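Wednesday, late morning, bench by the back wall

Backdrop day! I have been putting this off since January and Kenza finally shamed me into it by leaving the ironing board across my chair. So the morning went on cloth and tabletop, and I'm writing it up now while I still remember which clips I used.

The old sheet was the Plosero one, the thin stuff, and it had gone a sort of tea color along the fold. Fine for bottles, hopeless for anything pale (the Zaletti cups looked grubby in every test shot, and poor Shaimaa spent half a day trying to fix it on the computer). New one is the heavier cotton from Cherkaoui. I washed it twice at home, no softener, and brought it in rolled on a cardboard tube so it wouldn't crease on the bus. It creased on the bus. Ironed it from the back on the second highest setting, a bit of steam, long strokes from the middle out.

Hanging it took two tries. First go I clipped from the left corner and worked across, and of course by the time I got to the right side there was a big diagonal pull in it. Took it all down, clipped the center first, then went outward a little on each side, and that was so much better. 12 clips in the end. The hem falls behind the table and I've left it loose down there. Kenza wants to weight it with a length of chain and I said let's see how it behaves by itself for a week.

Tabletop next. There was a ring of old tape glue near the front that has been annoying me for months, so out came the citrus cleaner and the plastic scraper, then warm water, then a dry towel. Do NOT use the green scrubbing pads on this top, whoever keeps doing that! They leave a dull patch and it shows up under side light. I put the scraper back in the second drawer with the clips.

Everything that used to live on the table has gone to the Estwood shelves: cups, the two trays, the sample tiles, the tin of pins. The tray labels are still the old ones, I'll redo them when I find the marker.
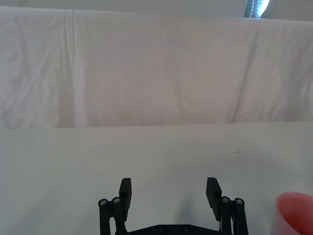

New white cloth up, tabletop mostly cleared, strip of wall still showing along the top.

I'm pretty pleased with it. White behind, pale gray-white on the table, and the two are close enough that the small stuff should sit nicely without a hard line shouting behind it. The strip of bare wall bothers Shaimaa more than it bothers me. She'd like the rail moved up, and she's probably right, but that means the tall ladder and a drill and I am not doing that before lunch.

Still to do: cups first this afternoon, same positions as the old test shots so we can compare, then the tiles. Shaimaa has the old shots in her folder. Spare cloth is on top of the cabinet, unwashed, so please don't hang that one up yet. And Kenza, your ironing board is back by the door.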